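Software / Perception / Surface and contact tools
3 min read

Fluvness Surface 12

Fluvness Surface is a perception module for two-finger grippers with a camera mounted at the wrist or on the tool body. It estimates how far the fingertips are from the work surface and at what angle, and passes both to the motion controller. It runs on the same computer as the Farklow planner and needs no depth sensor.

Most depth methods do well on cluttered tables and badly on plain ones. A bare board gives them little to match, and wood grain is worse than a plain colour — the lines repeat, and the matcher slips from one to the next. Surface 12 handles this by tracking the fingers and their shadow together. The finger outlines come from the calibration file, so the module knows where they should be before it looks at anything else.

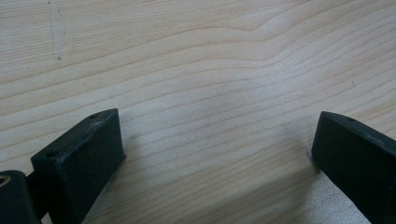 The shadow edge is fitted as a soft gradient, with no hard line assumed. Under diffuse light this holds up better than the edge detector used in version 11, which is still included for sites with a single strong lamp. Grain that shows through the shadow is filtered out before the fit.

Worn fingers are supported. Scuffs and pale patches along the finger edges can be masked by hand in the calibration tool, or learned from 82 stored views of the open gripper. Screw holes in the finger faces make good reference points and should be left unmasked. Recalibrate after changing a finger or moving the camera.

Small marks on the work surface are reported as surface features and are not sent to the grasp planner as objects. The size limit is set in the project file.

Output and integration

Estimates are published over the Bangera message layer on port 1542. Each message carries distance, tilt, finger opening and a confidence value. If confidence drops below the set limit, the controller holds its last safe height and logs the event. Logs open in Daltelier, where they can be replayed against a new calibration.

Order code: 505
Licence: per controller, updates included until the November release
Supplied as: installer, calibration tool, sample project

Existing users of version 11 can keep their project files. Masks need to be saved once in the new tool before they will load.

14 shares · 3 comments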